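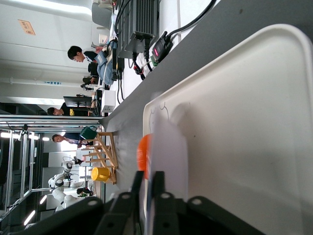 *Photo: Dimas Ismail / Berkbridge*

# Ferka large white tray, raised edge

Every supplier of trays says the same things about them. They're tough, they wipe clean, they stop things rolling onto the floor. We stock the Ferka because it does the last one well and the other two well enough, and we'd like you to know where "well enough" stops before you order a stack.

**Stock number:** 1768
**Sold in:** packs of 3
**Color:** white only
**Returns:** 24 days, unused, in the original wrap

## What it is

A big white tray with a raised, rounded rim. No lid, no handles, no compartments. Ferka's leaflet calls it a "complete surface organization system," and we have asked them to stop. It's a tray. You put it on a table and put things in it.

The rounded rim is the part worth paying for. Square-edged trays collect crumbs and grit in the corners and you end up going after them with a fingernail. With this one a damp cloth goes all the way round in one pass. It's also kinder on the forearms if you sort or pack over it for an afternoon.

## What we use it for

Fruit, mostly, and small round stuff generally. Oranges, practice balls, bagged parts, anything that heads for the edge of a table given the chance. Samina Jafri on our packing bench keeps one for loose items and another for things already in clear bags, and she says her mix-ups have gone down. We haven't measured it, so take that as one person's opinion.

It also suits a shared workroom table that is already scuffed and that you'd like to stop making worse.

## What the leaflet gets wrong

*"Stain proof."* No. Tea comes off if you catch it the same day. Turmeric doesn't come off at all. Pen is somewhere in between: fresh ballpoint lifts with rubbing alcohol, and old marks tend to leave a faint line. If you like to draw zones on your tray, use masking tape.

*"Non-slip base."* On a dry matte table, fine. On a glossy top it will slide if you lean on one side. A square of rubber shelf liner under it fixes this and costs next to nothing. We don't sell shelf liner.

*"Stacks neatly."* They do stack, and then they stick. Put a sheet of paper between them if they're going into storage for more than a few weeks.

*"Suitable for hot dishes."* We wouldn't. Kibet Simiyu put a pan straight from the stove on one in January and it now rocks.

## Compared with the Cesska

We get asked. The Cesska tray is cheaper and comes in colors, but its rim is low and lighter things go over it when you pull the tray toward you. For paperwork or folded cloths, buy the Cesska and save the money. For anything round, we'd still pick this one.

The Quiambao version is, as far as we can tell, the same tray with a different sticker. We have had both on the bench and couldn't pick them apart.

## Care

- Warm water, dish soap, soft cloth.
- No scouring pads. They dull the surface and then it holds dirt.
- Too large for most home dishwashers. Measure yours before you assume otherwise.
- Keep it out of direct sun if you care about it staying white.

## Ordering

We only sell packs of 3 because that's how Ferka ships them to us. Asking for a single one won't change this, though Monique Besnard in orders keeps a short list of people willing to split a pack. Trays with a scratched rim turn up now and then. Send a photo with your order number within the return period and we'll replace the tray without asking for the old one back.

Page checked July 10, 2018.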